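Nov 12, 2023
Bench notebook, two-arm cell (the Plerero box)

Picking up where I stopped last time, which was with the left arm lagging its partner and me too tired to do anything sensible about it. Slept on it, had a proper breakfast, came in and started with the dull things first, the way Darcy Ouellet always tells me to and I never do.

Cleaned the tabletop before anything else. The sand gets everywhere! I had no idea, when we agreed to put a tray of it in there, how far it would travel, and I found grains in the grooves of the front rail and down in the slots of the vent strip. Soft brush first, then the little vacuum with the narrow nozzle, then the brush again. Please don't use the air can in there, whoever is reading, it just sends the stuff up into the elbows and we'll be hearing it for weeks.

Then the mounting bolts. Both brackets, with the power off and the arms folded down on the foam. The right one was snug. The left had two bolts that moved under the hex key with hardly any push at all, and I'm a bit cross with myself, as I had written "check left bracket" on the inside cover of this very notebook back in August and then turned the page. Took them out, wiped the threads, a small dab of the blue thread locker, back in crosswise a little at a time. Gave it the length of a cup of coffee and a phone call before I put any load on it.

Next the cable on the left elbow. It had been pulling tight whenever the arm reached toward the back, and I think that was most of the lag, the servo fighting its own wiring. I let out some slack so it can drape round the outside of the joint with room to spare, and left a nice generous loop above the gripper as well. Moved the joint by hand through its whole travel, twice, with my ear practically on the tabletop. Quiet.

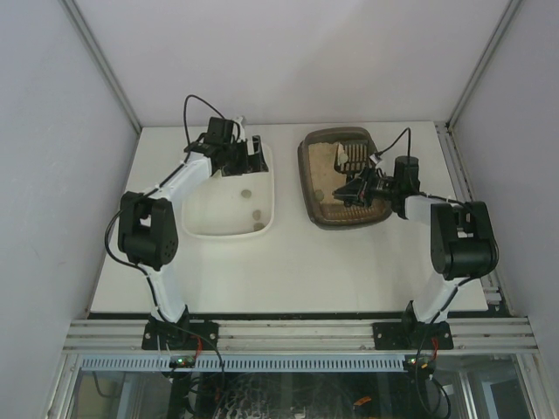
After that it was homing and offsets. The Enwood script still wants the arms done one at a time, left and then right, and if you do them together it saves the second set of numbers over the first without a word of complaint. Left elbow offset was 143 counts out from the stored value, which is a lot, but it makes sense when you think about a bracket that had been rocking. Wrote the new value to the servo and also into the text file in the Ternness folder, so there's a copy somewhere that survives a reflash. Right elbow was out by 7, and I left it alone.

Ran the short reach routine on each arm by itself, then both together at the slow setting. The left one comes down over the white tray much more cleanly than it did. The right still stops a hair low over the sand for my taste. It isn't touching where it shouldn't, but I'd like a bit more room above that ridged strip at the front of the brown tray before anybody turns the speed back up. Raised the floor limit for the right arm by 2 mm and it looked happier. I'd like a second opinion on that from someone with younger eyes.

Cycle counter read 1,154 when I shut down. I'm noting it here so we can tell how long the thread locker has been in when we next go round the bolts.

Still to do:
Look over the tangle under the table. It needs proper ties and labels at both ends, and I would love to do it on a day when I have company.
Order spare jaw fingers from Sproģis, they were slow last time so sooner is better.
Fix the script so it refuses to home both arms together. Darcy, I believe you offered? It may have been a joke but I'm holding you to it.
Go over the left bracket again after a week of normal running, and write it on the whiteboard as well this time.

Hex keys are back in the blue roll, second drawer. The long 3 mm one is getting rounded at the tip, so go easy with it.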